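Course Handout 5: Teaching by Demonstration, Part B
Hand-held grippers and remote control
Revised Monday, October 12, 2026

Reading before the session: chapter on imitation learning in the Taheri notes, sections on action spaces and on compounding error. Bring your answers to the Handout 4 exercises.

5.1 Two ways to record a demonstration

In teleoperation, the operator moves a leader device and the robot follows. The recorded action is the command sent to the robot, and the recorded observation comes from the robot's own cameras and joint encoders. The data match the hardware by construction. The cost is speed. Operators work more slowly through a leader arm than with their own hands, and contact is felt poorly or not at all.

With a hand-held gripper, the operator carries the end effector to the task. The robot is absent during collection. The camera on the tool records the view the robot will later have, provided the mounting geometry is the same on both. The action has to be recovered afterward from the motion of the tool and the opening of the jaws.

5.2 What is stored

For each time step t we keep:

image I(t) from each gripper camera
tool pose T(t), position and rotation, in the session frame
jaw width w(t)
time stamp, on a clock shared by all devices

In the Bindex format used in this course, one episode is one attempt at one task. Failed attempts are kept and labeled as failures. Images and poses are stored as separate streams and aligned on load. The reference data set for Lab 5 has 781 episodes.

5.3 Relative actions

Absolute poses in the session frame are of little use to a policy, because the session frame moves whenever tracking is restarted. We express each future pose relative to the current one:

A(t,k) = inverse(T(t)) T(t+k)

The policy predicts a short sequence of A(t,k) together with the jaw widths. For tasks with 2 grippers, add the pose of the left tool in the frame of the right. Without this term the policy has no direct measure of the distance between the hands, and handovers suffer first.

5.4 Latency

Camera, pose and jaw width do not arrive together. Measure each delay separately and shift the streams before training. At deployment the robot adds a delay of its own – send commands early by that amount. An error here looks like a bad grasp policy, with the jaws closing after the tool has passed the object.

5.5 Soft goods in bags

Lab 5 uses the Flusteo household tasks, which include packing and moving small textile items. A bag is a difficult object for three reasons treated in lecture: its shape changes with every contact, clear film produces highlights that shift with the viewpoint, and the load hangs below the grasp point and swings after a fast motion.
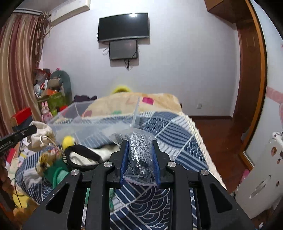
Ukstead objects that the grasp should be labeled by what the pads touch, so that a bag held by its film and a bag held through its contents count as different grasps. The course format has one label for both. Students who want to split it may do so in the optional part of the lab, and should report results under both schemes.

5.6 Filtering

Reject an episode if tracking is lost while the jaws are closed. A short loss with the jaws open may be interpolated. Check that the first and last poses are plausible before accepting anything in between.

5.7 Exercises

1. Show that A(t,k) is unchanged when the session frame is replaced by any other fixed frame.
2. Train the baseline with a batch size of 64, first with aligned streams and then with the image stream delayed by one step. Plot jaw width against time for both.
3. Give one task for which teleoperation is preferable despite its lower speed. State which recorded quantity decides the matter.

Submit code and plots together. Written answers are limited to 1000 words.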